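The second life of the office computer

When the Olotton housing office replaced its computers last October, 40 of the old ones went into a storeroom behind the post desk. They still worked. They were slow to start, and the people who used them had been complaining for a couple of years, but a slow computer is still a computer.

Most offices have a room like this. Old machines stay there until the space is needed for something else, and by then the chargers and leads have gone missing and the whole lot is worth less.

Zullov, a small repair firm on the edge of town, buys up such stock. It took in 2339 desktop machines last year and sold 900 of them as complete computers. A further 726 were broken up for parts. The rest went for recycling or are still on the shelves.

Buyers are mostly schools, clubs and families with a child starting exams. The firm also sells to Climico, a heating company that wants the same model in each of its depots and would sooner buy old ones than change its software.

What is worth keeping

The case and power supply rarely matter. Memory sells well, and so do processors, if the pins and contacts are clean. Graphics cards depend on age. A motherboard is worth testing before anything is taken off it – a good board with its processor still in place is easier to sell than the two apart.
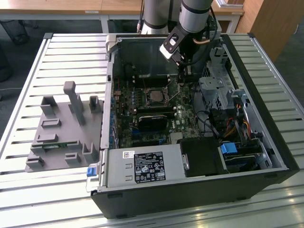
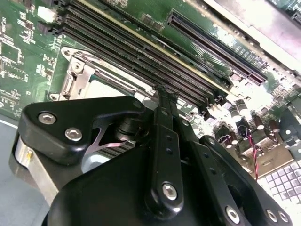
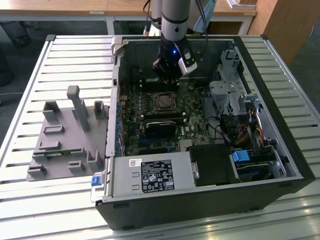

Before you hand one over

Wipe the drive, or take it out and keep it. Deleting files is not enough. Ask for a written receipt that lists each machine by serial number. Paulík, the other buyer in the area, charges for collection but provides the receipt free.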